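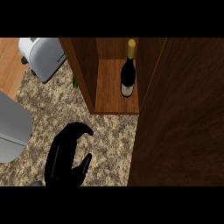

Most arguments about teleoperated demonstrations are arguments about quantity. Someone reports 1,506 episodes, someone else reports 2,000, and the larger number is taken to be the better dataset. I have been collecting and cleaning demonstrations for long enough to think that this is the wrong quantity to argue over. The useful question is what the operator knew at each step, and whether the policy will be given the same information. Consider a simulated kitchen and a wine bottle standing on the floor of an open wooden shelf, with a cabinet panel close on one side of it and a stretch of granite between the bottle and the gripper. From a view near the gripper, the bottle is foreshortened and its round base is a poor guide to its distance. A person steering toward it has to decide how far to the left of that panel the fingers should pass, and when to commit.

What the person does at that point depends heavily on the interface. If the operator sees only the view the policy will see, the hesitation is recorded, and it is honest hesitation. If the operator also has a free camera that can be swung around to the side of the shelf, the recorded motion is smooth and confident, and the evidence that made it confident is missing from the file. The policy is then asked to reproduce a decision whose inputs it never receives. It will learn an average approach, and an average approach next to a vertical panel tends to end with a finger against the panel.

I would therefore remove the free camera from every collection setup where the policy does not have one. Operators dislike this. Marjorie Hartley, who ran collection on the Ranness project while I was there, disliked it more than most, and her objection was a fair one. Without the extra view, operators slow down, fail more often and tire sooner. Her throughput figures fell in the first week and did not fully recover. She also pointed out that a dataset full of stalls teaches a policy to stall. I accept all of that as a cost. A stall can be found by looking at joint velocities and trimmed or down-weighted afterward. Information that was never recorded cannot be put back.

There is a middle position, which we used on Grurkine. Two views were recorded, one from the wrist and one fixed, and the operator was limited to those 2. It is a reasonable compromise if the fixed view will exist at deployment and will be mounted where it was mounted in the simulator. On Grurkine it was not. The mount had been moved to make room for a door, and we spent most of May finding out how much the policy had leaned on it.

Hand guiding avoids part of this problem and adds another. When a person holds a physical arm and moves it through the task, contact is felt directly and the motion around obstacles is usually good. The person is also looking with their own eyes, from their own height, with their head free to move. That is the free camera again, and no setting will turn it off. I have seen hand guiding recommended as the more natural method. It is more natural for the person. The training set has no column for that.

The second thing I would change is the instruction given to operators. The usual instruction is to complete the task as quickly as is comfortable. This produces a narrow band of trajectories, nearly all starting with the same reach. The policy sees very little of the space beside that band, and the first small error takes it there. On Dunmore we asked operators to begin one session in every four from a poor position: too low over the counter, wrist rotated the wrong way, fingers too close to a side panel. They were told to recover and then finish. The clips were unattractive and no one wanted them in the demo reel. I would still keep them ahead of an equal number of clean ones.

Some of my colleagues consider all of this temporary. Their view is that a sufficiently large pool of demonstrations, collected by any method, will contain enough recoveries and enough honest hesitation by accident. Perhaps it will. But the people making that argument are rarely the ones paying for operator hours, and the Wendusix collection tools, like most of the others I have used, still ship with the free camera switched on by default. I would start by changing the default.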